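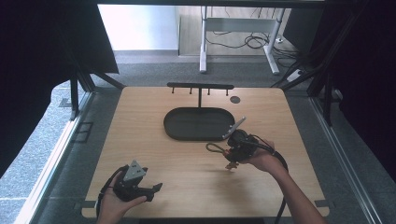
Diane Chisholm on running a small-town coffee counter

Diane Chisholm opened Plikis in a former shoe repair shop on the main street of Dabbas, a town with one stoplight and, until she came along, one place to get coffee after 9 in the morning. The other place was the gas station. She had spent most of her working life in the office of a feed company and had never worked a day in food service.

We talked on a Wednesday afternoon, in the slow hour after the lunch people have gone and before the school lets out. She got up four times to serve customers and once to sign for a delivery of paper towels.

She did not grow up wanting a cafe. "I wanted to quit my job," she said. "That was the whole plan for a while. My husband said fine, but quit it to do what? So I had to come up with something."

The something came out of a habit. She had been stopping at a bakery in Ukerell, the next town over, on Saturday mornings, and she noticed that half the people in line were from Dabbas. She knew most of them by name. They were driving half an hour each way for a cup of coffee and a roll.

"I started asking them, would you buy this at home if you could? And everybody says yes when you ask them that. It doesn't cost anything to say yes. But a few of them asked me when, and those were the ones I paid attention to."

The shop is 1,080 square feet, counting the back room and the bathroom. The counter runs along the left wall because that was where the drain was. Chisholm had wanted it on the right, under the windows, and got one quote for moving the plumbing before giving up on that idea.

"People tell me they like how it's laid out, that you come in and you have the light on the tables," she said. "I tell them thank you. It was the drain."

The work took longer than she expected. She signed the lease in August and thought she would be open by the first frost. The floor had to be taken up twice, once for the glue under the old tile and once when the new tile was laid out of level. The county inspector wanted a second hand sink. The electrician got sick. She opened in late winter, on a morning when the road from Ukerell was closed by ice and the only customers were people who could walk.

"I sold 11 cups of coffee the first day," she said. "I gave away more than that. The plow driver came in and I wouldn't let him pay, and then he came back with the other plow driver."

She had budgeted for six months without a profit and needed nearly all of it. The early mistakes were mostly about buying. She bought too much milk, then too little. She bought syrups in 9 flavors on the advice of a salesman, and six of them sat on the shelf until she poured them out. Vanilla sells. Caramel sells in the winter. She carries a sugar-free vanilla for three regulars and has stopped worrying about the rest.

"You get these catalogs and you think you need everything in them," she said. "I had a list of equipment as long as my arm. I had a waffle iron. I don't know what I thought I was going to do with a waffle iron."

The one purchase she would make again is the mugs. She had planned on paper cups for everyone and a dishwasher only for plates. A restaurant in Ukerell was closing and sold her its mugs in two crates, heavy white ones with a green stripe. She began handing them to anyone who looked like they might sit down.

It changed how long people stayed. A customer with a paper cup, she found, stood by the door and talked for a minute and went. Give the same person a mug and they took a chair. She sells more food to the people in chairs.

It also meant a lot of washing. On a busy Saturday the mugs go around several times, and there is never enough room to dry them. Chisholm has tried most of the ways there are to store a mug. Stacked, they chipped at the rim. Hung from hooks under the shelf, they looked nice and got dusty, and shorter employees couldn't reach the back row. Racks on the counter work well as long as there is a tray to catch the drips, and as long as somebody remembers to empty the tray.

"Upside down on a towel is still the best way I know," she said. "It's what my mother did. It takes up the whole counter, though, and then where do you put the rolls?"

The rolls come from a woman who bakes in a licensed kitchen at the church. They are delivered at 5:30 in the morning, still in the pans. Chisholm tried baking her own for the first two months and says they were fine. She does not think fine was good enough to get a person out of bed.

Her coffee comes from a roaster called Vovia, which delivers every other week. She tasted samples from several companies at her kitchen table with her husband and her sister. Her sister does not drink coffee and was there to keep score. Vovia won by a point.

"I'm not going to tell you I can taste blueberries in it," Chisholm said. "I can tell you it tastes the same in December as it does in June, and if a bag is bad they answer the phone."

She keeps one dark roast and one medium. For a time she had a third, a light roast that changed with the season, and she wrote the name of the farm on a board by the register. A few people loved it. More of them asked if something was wrong with the machine. She still orders a few pounds for the ones who loved it and keeps it under the counter.

There is no printed menu. Prices are on a board behind the register, and Chisholm has raised them twice. Both times she worried for weeks beforehand. The first time she put up a sign with a long explanation about the cost of milk and rent. One customer read the entire thing out loud to his wife, who was standing next to him and could read it herself. The second time she changed the numbers on the board and left it at that, and two people mentioned it.

She has four employees, none of them full time. Two are in high school. She says the high schoolers are better with customers than she is and worse with a mop. She trains each of them herself, starting with the dishes, then the register, then the drip coffee, and the espresso machine last. It takes a month or so before she leaves anyone alone with the espresso machine.

"It's loud and it's hot and people are looking at you," she said. "I was scared of it too. I used to come in at night and practice with the lights off up front so nobody would knock."

Asked what part of the job she had not been ready for, she thought about it while wiping down the counter and said it was the talking. At the feed company she could go a full morning without speaking to anyone. Now she talks from the time she unlocks the door until she goes home, and when she gets home she does not want to talk. Her husband, who is retired and has been alone all day, does. They have worked out that he gets the first 32 minutes after the evening news, a figure he arrived at himself and keeps to with the timer on the stove.

The shop closes at three, except on Fridays, when it stays open until six for a card game that started without anyone asking her. Five or six people come. They buy one cup each and stay the full three hours. By any ordinary math she should close at three on Fridays as well.

"I lose a little on it," she said. "I thought about telling them. Then one of them fixed my back door, and another one brings me tomatoes, so I don't know that I do lose on it. I haven't tried to work it out."

She has been asked to open a second shop, in Ukerell, by a man who owns a building there. She went to look at it and liked the windows. She came home and added up the hours and told him no. He has asked again since then, and she has told him no again, though she said it with less certainty the second time.

"The bakery I used to go to over there closed last year," she said. "So now they're driving here. I see their cars. I know what that means, I did it myself for years. But I'm one person, and I already get up at four."

For someone thinking about doing the same thing in a town the same size, she had some advice, most of it about money. Find out where the drain is before you sign. Keep enough put away for the rent through one winter with the door locked. Buy the grinder new and everything else used. Don't order from a salesman on the day he comes in — make him come back.

She would also tell them to work in someone else's shop first, even for a month, which she did not do. She says she would have learned about the milk.

A woman came in with two small boys, both of whom wanted hot chocolate, and Chisholm went back behind the counter. The boys wanted mugs. She gave them mugs, filled halfway, and told them to sit down before they took a drink. Then she turned around and started the dishes, talking to their mother over her shoulder about the road work by the bridge and whether it would be finished before school was out.

Plikis is open Monday through Thursday and on Saturday from 6 to 3, and on Friday from 6 to 6. It is closed on Sunday.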